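Home | Issues | Authors | Submit | Search

4. Two hands on one small part

I should say where this section came from. Our first policy, Venow, was trained to work one hand at a time, and on big parts it did fine. Then Saturnino Alcaraz (who built most of the Istex rig) asked me what would happen if both hands had to share a space not much wider than a fist. I guessed it would be a bit worse. It was a lot worse! The hands kept stopping short of each other, each one treating its neighbour as a wall, and a good share of the trials simply timed out with neither hand near the part.

So we changed how the two arms talk. In the old setup each arm got its own camera features and its own joint readings, and only a crude distance check sat between them. In the new one, which we call Brurngate, each arm also gets the other arm's planned fingertip path for the next 400 milliseconds. It's a tiny change on paper and it took me most of January to get the timing right — the two controllers drift apart if you let them, and a stale path is worse than no path at all.

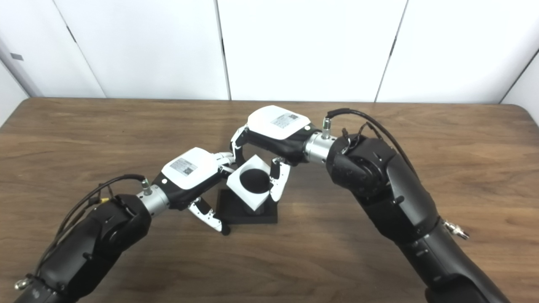
Figure 4. Both hands close in on the white holder on its black base.

Training used 425 demonstrations, all teleoperated, with the holder turned to a new angle before each one. We held back nothing clever for testing: we ran 200 fresh trials with Brurngate and another 200 with Venow, same table, same white panels behind, same starting poses for the arms. A trial counted as a success if both hands reached their target poses without a finger touching the other hand. I scored them from the logs and Saturnino scored them again without seeing my sheet, and where we disagreed we called it a failure.

Brurngate managed 178 of its 200. I was really pleased with that, and a little suspicious, so I went back through the failures by hand. Most came when the holder had one corner pointing straight at the right hand, where the fingers have to pass close over the top. The path sharing does help there, but the fingertip model we borrowed from the Ibarra simulator is too thin at the last joint, so the planner thinks there's room when there isn't. Fattening the model fixes those cases and breaks a few easy ones (the hands get shy again), and we haven't found a setting we like. Section 5 has the numbers for the versions we tried.

Contact the editors | Copyright the authors | Back to top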